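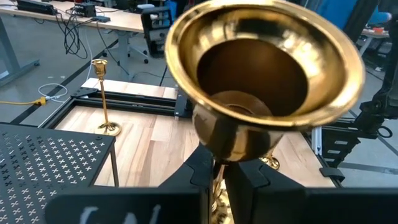 Doğukan Saraç asked that grip faults come first in this section.

1. If a held item slips, press Stop.
2. Wait 10 seconds before reaching over the table.

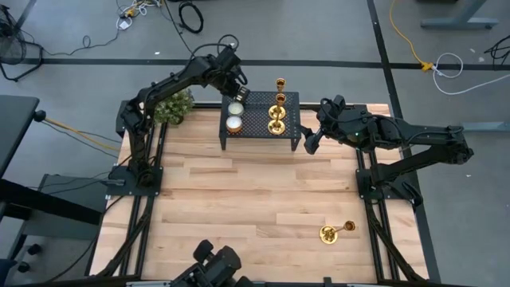 One operator wrote that a candlestick lying on the tabletop should be left there until both arms are parked. This is now required.

3. Park both arms, then pick up the item by hand.

CAUTION: Do not restart from the pause screen after a slip.

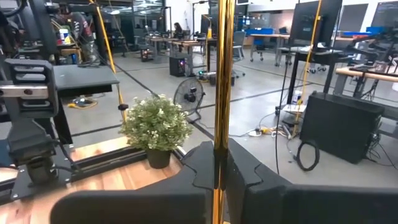

Figure 3. Gripper fingers on either side of a gold-colored pole.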